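The spreadsheet has a name now

I have spent most of this week inside a spreadsheet called Skasenora_budget_FINAL_v3, which tells you how well the first two finals went. Skasenora is our sorting project: a robot arm, a table, a tray, and the modest ambition of getting groceries from one to the other. The arm is on loan until November. After that we either buy one or go back to writing papers about what we would do if we had one.

I was given the budget because I once admitted to liking pivot tables in front of Grethe Hedegaard. Let that be a warning.

Grethe asked for a list of everything we'd need for a year, starting with the big things. The big things were easy. The arm has a price, the supplier (Lindqvist, very polite, reply within the hour when you're buying and within the month when you're asking) has put it in a PDF, and you copy it across and try not to look at it directly. Then you get to the line marked 'sundries', where I had typed 700 and gone to lunch.

Alaric Tillman, who has bought more lab kit than I've bought socks, asked me what was in the 700. I said sundries. He suggested I go and stand by the table for an afternoon with a pen.
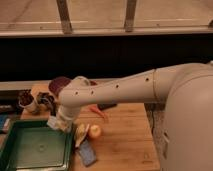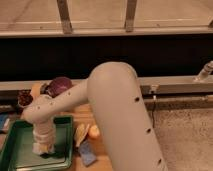 So I did, and came back with two sides of A4. Trays, and spare trays. Sponges. Things to wrap a gripper in, and more of the same for when you unwrap it and can't get it back on. Cable. Clamps. Something to put on the floor so that people's feet don't go numb. Produce, which I had put down as a one-off purchase, as though a banana were a capital asset.

Produce turns out to be a sore point with Finance. Our purchasing system has a code for chemicals, a code for livestock and a code for 'hospitality', and fruit goes under hospitality, where you must give the names of your guests. Chih-ming Wu got round this last time by buying it himself and not claiming. I've given it its own line and called it test materials. If anyone from Finance is reading, it is definitely test materials.

The other thing I had left out was delivery. Pavberg, who do the mounting frames, will bring one to the front door for nothing. Getting it from the front door to the room is another 81 pounds, or free if you have a trolley. I have added a trolley.

Then there's the service contract, which we've argued about since Monday. Ehab Salem thinks we should take the full cover. I think we should take the basic cover and be careful. Alaric thinks it's sweet that I said 'be careful' - he once paid to replace a wrist joint out of his travel money and still doesn't get to go to conferences.

Anyway, sundries is now 1,000 and I no longer call it sundries, I call it 'consumables and fittings', and it went through without a murmur. The arm, on the other hand, has come back with a query. They would like to know whether we have considered a smaller one.

I'm writing to Lindqvist again tonight. Version four by Friday.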